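Dev notebook, Rekgate
June, start of the save system rewrite

9:10 am

OK, so the save bug is back. I wrote in here that it was fixed, and past me was wrong, so I've crossed that entry out in my head and we're starting over. Symptoms same as before: player saves at the Holst lighthouse, quits, comes back, and the boat is at the dock but the game thinks they're still on the boat. You get a captain standing in mid-air over the water doing the idle animation. It's very funny the first time. It's less funny when you've got a festival build to hand over.

Repro steps, for whoever picks this up when I'm asleep:

New game, skip the intro (hold both triggers). Take the boat to Holst. Walk off the boat and save within a second or so of your feet touching the planks. Quit to the title, reload. If you wait longer before saving, it doesn't happen, and that's why I thought I'd killed it last time - I was too slow with the menu.

My guess is that we write the boat's position straight away, but the "who's riding what" flag only gets cleared when the step-off animation ends. So there's a window where the save has half of one thing and half of the other. I want to prove that before touching anything.

10:40 am

Proved it! Put a big ugly print in the step-off code and the flag clears way after the player gets control back. The animation is still blending out while you're already walking around. Nice feature, feels snappy, horrible for saves.

Options as I see them:

Clear the flag when control comes back. Simple, but the camera reads the same flag and it'll snap. I tried it anyway and yes, it snaps, it's gross.

Block saving while the flag is set. Also simple. Means the save button is dead for a moment and people will mash it and think the game froze. We had complaints about that in the Zidville demo and I don't want to go back there.

Split the flag in two, one for the camera and one for the real game state. More work, and I have to go through every place that reads it. This is the one I'm going with, grumbling all the way.

12:15 pm

Searched for every read of the old flag. It's used in places I'd never have guessed, including the fishing minigame (why?) and the code that picks which footstep sound to play. The footstep one explains why you get a wooden clunk on the grass at Holst if you jump off the bow. That's been on the list since spring under "sound, low priority" and I'm weirdly happy to have found it by accident.

Fishing is reading it to decide whether the line can snag on the boat. Fair enough. Moved that to the real state flag and renamed the camera one so it says camera in the name. Please, everybody, if you add another boolean with "riding" in it, write down which kind of riding you mean.

2:00 pm

Handheld testing. The new flags work and the floating captain is gone on PC, so I put the build on the handheld kit and of course found something else. Saving takes ages there. We write the entire map state each time, including every crate on every island, even if you've never been to the island. There are 400 crates in the game. Most players in the last playtest touched hardly any of them before finishing chapter one.

So the second half of today is only saving what's changed. Each object gets a "dirty" mark when the player messes with it, and the save only writes the dirty ones plus the player, the boat, the weather and the quest log. On load we build the default map and then lay the changes over the top. I know, I know, this is how everybody does it. We did it the lazy way when the game had one island and a goat.

Worry: the default map can change between patches. If we move a crate in an update and somebody has an old save with that crate marked dirty, whose version wins? I say the save wins, always. People get more upset about losing a thing they did than about missing a thing we added. But if the crate has been deleted from the map altogether we need to drop the entry quietly and not crash. Wrote a test for that. It crashed. Fixed it, test passes now.

4:30 pm

Version numbers. The save header has a version in it, and it's been stuck on 3 since forever. I'm bumping it to 7 so there's a clear gap and nobody confuses the new saves with the branch builds that used the numbers in between. Old saves get loaded with the old code, converted, and written back out in the new format the first time you save. We keep a copy of the old file next to it until the second successful save. Costs a bit of space, but I've lost a long save in somebody else's game before and I'm still sore!

Tried converting the saves from the playtest folder. All of them load except one, where the ship's name has a little heart in it. The old code was chopping text at a byte count and cut the heart in half. I can't rescue the heart but I can at least make it load with the rest of the name. Put a note on the text input to do this properly. 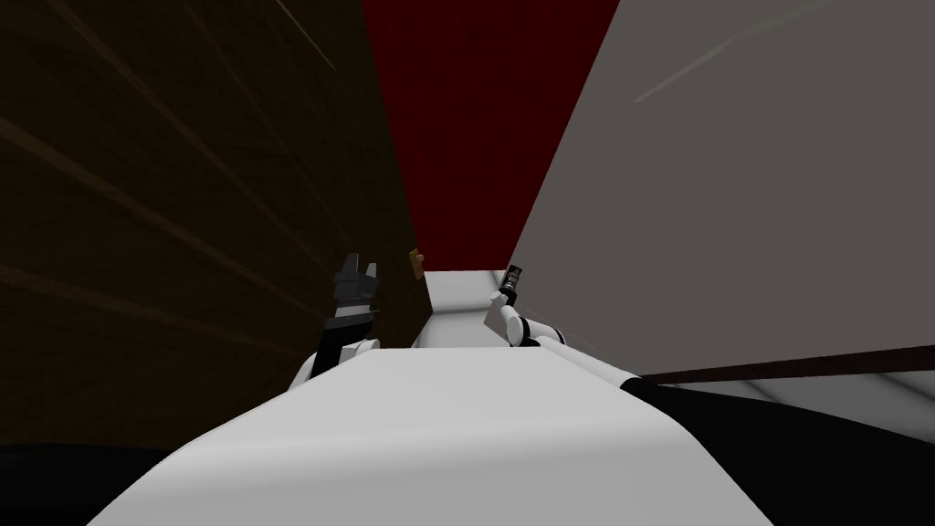 Zerell, after reading the above: keeping the old file is fine on PC, but on the handheld we've got a fixed save allowance and two full-size files plus the autosave might go over it. Can the backup be squashed before we store it?

Good catch, and I hadn't thought about the autosave at all. Squashing it should be easy enough, the old format is mostly zeros and repeated crate names. I'll try it with the stock compression first and see how small we get before I go looking for anything fancy. Also need to check what happens if the allowance is full when we try to write. Right now I think we show the spinning wheel and then... nothing? That can't stay.

6:20 pm

Squashed backup works on PC. Haven't run it on the handheld yet, the kit is charging and I'm hungry.

Left to do:

Run the Holst dock save on the handheld, fast fingers, lots of tries.
Error message for a full save allowance, needs a line of text and then translation.
Check the rowboat as well as the big boat, it uses its own step-off animation.
Autosave still calls the old write function in the tutorial. Swap it.
Goat. The goat isn't marked dirty when you feed it, so it forgets you on reload.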